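Squad news thread ahead of the Jultoden game. Sodcombe confirmed this morning that Boris Vrabec and Ctibor Zelenák are both out. Neither traveled with the group.

Vrabec has a tight hamstring. He came off at halftime against Hoston and the club said then it was a precaution. He has done gym work since but hasn't trained with the ball.

Zelenák is less clear. The club statement says "knock" and nothing else. He finished the Hoston game and took part in the warm-down, so it must have come up in training.

The statement says both will be looked at again after the team gets back. No date given for either.

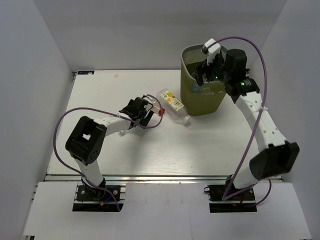 Vrabec is the bigger loss. He has started every league game since September and takes most of the corners from the right. Without him that probably goes to Yogesh Sandhu, who took them in preseason.

Sandhu has 4 goals this season, 2 of them off the bench. He hasn't started away from home yet. I'd expect that to change tomorrow.

At the back it's a straight choice. Either Vlastimil Vaněk moves across from left back to cover for Zelenák, or they bring in Baláž, who is 19 and has played one cup tie.

Vaněk has done the job before. He played there for a month last season when Zelenák was suspended and then injured. They kept one clean sheet in that run, but two of those games were against the top two.

Moving him leaves a hole at left back though. The only other left-footed defender in the group is on loan and can't play against Jultoden under the terms of the deal.

Manager Unnur Hedegaard spoke to reporters before the team left. On Vrabec: "He wanted to come. The physio said no, and I go with the physio." On Zelenák: "We'll know more when the swelling is down."

So there is swelling, which wasn't in the statement. She was asked if it was the knee or the ankle and moved on to the next question.
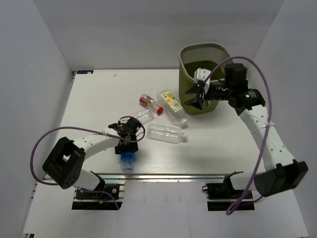 She was also asked about Baláž. "He trains well. If he plays, he plays because he's ready." Make of that what you like. She said much the same before the cup tie and he started that one.

Jultoden have problems too. Their first-choice keeper is serving the last game of a ban and the backup has let in 6 in his two starts. They have a full set of forwards, so I wouldn't read too much into it.

In the table, Sodcombe are sixth and Jultoden are eighth, two points behind. Hoston sit between them on goal difference and don't play until the weekend – a draw tomorrow keeps Sodcombe ahead of both for now.

My guess at the changes: Sandhu in for Vrabec, Vaněk across, and a midfielder filling in at left back. I'd rather see Baláž get the start and everyone else stay put, but I don't think it happens away from home.

Correction to the post about corners: Sandhu took them in two of the preseason games, not all of them. Thanks to those who replied.

Lineups go up an hour before kickoff. I'll add them to the end of this thread.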